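Visit report: Kelmendi contract filling site, April 2019

The visit was arranged through Drustano, who place most of our lip and cream work with outside fillers. Kelmendi make for eleven labels, none of them large, and run two product families: anhydrous sticks (lip balm, lipstick, solid perfume) and oil-in-water emulsions. Veronika Szűcs, who heads production, took us round in process order, starting at goods-in and ending at dispatch.

Goods-in is a single bay. Waxes arrive in 20 kg sacks, oils in drums, pigments in sealed pails. Each lot gets a quarantine label and stays behind the yellow line until the lab has signed it off. For pigments this means a drawdown against the retained standard, read under a D65 lamp and again by instrument. Anything with a colour difference above the agreed limit goes back to the supplier. Micas are checked for particle size as well, but only every third lot.

The weighing room is kept at a slight negative pressure to hold pigment dust in. Operators change overshoes at the door and again on the way out. Red shades are weighed last in the day, and the booth is wiped down with isopropyl alcohol before the next morning's whites.

Lipstick is made in a jacketed vessel with an anchor stirrer. The wax phase is melted at 85 °C, the pigment paste (ground beforehand in castor oil on a triple roll mill) is added, and the batch is held under vacuum to draw off air. Air is the main cause of pinholes in the moulded stick. The older vessel has no vacuum and is now used only for balm, where a pinhole matters less — although I would not have passed two of the sticks on the tray. 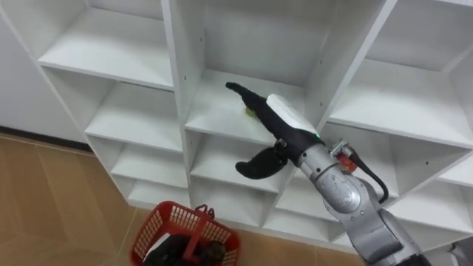

How long is a lipstick batch held before it is moulded?
Overnight as a rule, cast into slabs and remelted next morning. Kelmendi find that the shade settles during this time, and the colour check is done on the remelt. Moulding straight from the vessel is possible and is done for clear balm.

Moulding is semi-automatic. Silicone moulds are warmed to 40 °C, filled, passed through a chill tunnel and demoulded into the cases under light suction. The stated rate is 3000 sticks a shift on one line with four operators. The flaming step at the end, which gives the gloss, is still done by eye on short runs. Mould life was the one figure I could not get a clear answer to; it seems to vary a good deal with the formula, and high-ester formulas shorten it.

The emulsion side is newer. The main vessel is a Flasten 2000 litre unit with a bottom-entry homogeniser, bought second-hand and rewired. Oil and water phases are heated apart, combined at 75 °C and cooled to 35 °C before the fragrance and preservative go in. Cooling is the slow part. Bernice Dogbe of our own technical side asked whether viscosity was taken at the vessel or after standing; it is both, at discharge and at 24 hours, and the second value is the one on the certificate. 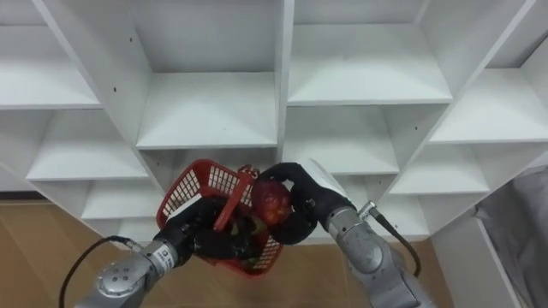
Water is the part of the plant I would look at again. The purified loop is stainless, kept circulating and sanitised hot once a week, but there is a dead leg of at least a metre at the branch to the old balm kettle. Veronika Szűcs said the branch is due to be capped in June. Counts from the nearest sampling point have been within limits all year and we were given copies.

Stability samples are held at 5, 25 and 40 °C, with a freeze-thaw cabinet for the emulsions. Lipsticks are also stood upright at 50 °C for a day and inspected for sweating and lean. Retained samples are kept for the shelf life plus one year.

Filling for the jars is a piston machine by Zutitz, set to 60 jars a minute with our 50 ml glass. Change parts for the 30 ml are on order. Check-weighing is in line, and torque is tested by hand every half hour.

Points still open:
Dead leg on the water loop, date for capping in writing.
Mould life data for the high-ester formula.
Cleaning validation for the triple roll mill, reds to nudes.
Copy of the last allergen statement for the castor oil.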